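Dandeck Residents' Laundry Service
Mar 31, 2023

1/ The drying room on level 2 of Iturra House has been rearranged. Residents are asked to read this thread before their next wash. It covers hanging, collection and unclaimed clothing.
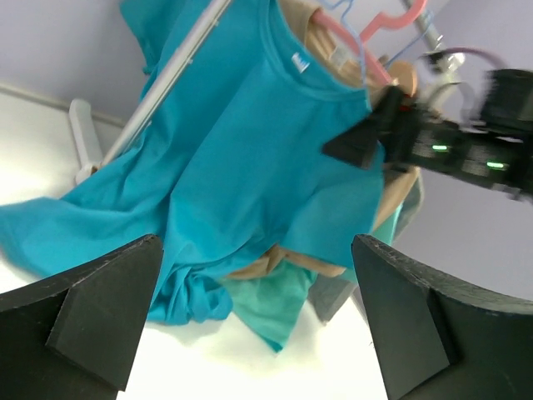

2/ Clothes rails are for garments on hangers only. Towels, bed linen and bath mats should go on the folding airers by the window, which were delivered in January and are free to use.

3/ T-shirts and other light tops should be put on the hanger through the hem, never forced through the collar. A stretched neckline is the complaint we receive most often, and the service cannot replace garments damaged in this way.

4/ Plastic and wire hangers are both accepted. Please keep heavier items off the thin wire ones. They bend at the shoulder and leave a mark in damp cotton that will need ironing out.

5/ One garment per hanger, please. Where several tops are hung close together, leave a hand's width between them. Sleeves folded under the body of a shirt stay damp long after the rest has dried.

6/ Residents have asked whether colours may be hung side by side. They may, once the items have been through a full spin. New dark clothing should be hung at the far end of the rail for its first two washes.

7/ Drying space is booked in the Zamon app or on the paper sheet beside the door. Each booking lasts 13 hours. Residents without a smartphone may telephone the front desk on extension 111, and staff will enter the booking for them.

8/ Clothing left after a booking has ended will be taken down, folded and placed on the shelf marked with your floor number. Staff will not put clothing in the tumble dryer on your behalf, whatever the care label says.

9/ Items unclaimed after 4 weeks go to the Fudix clothing exchange on the ground floor. Anything handed over in error can be reclaimed there on production of a description of the garment, including its size and colour.

10/ Spare hangers are kept in the crate under the sink. Broken ones should be handed in at the front desk. Please do not hook them back on the rail.

11/ Questions about these arrangements should be sent to Hortensia Saavedra, Laundry and Linen Manager, through the front desk. Replies to this thread are not monitored in the evening.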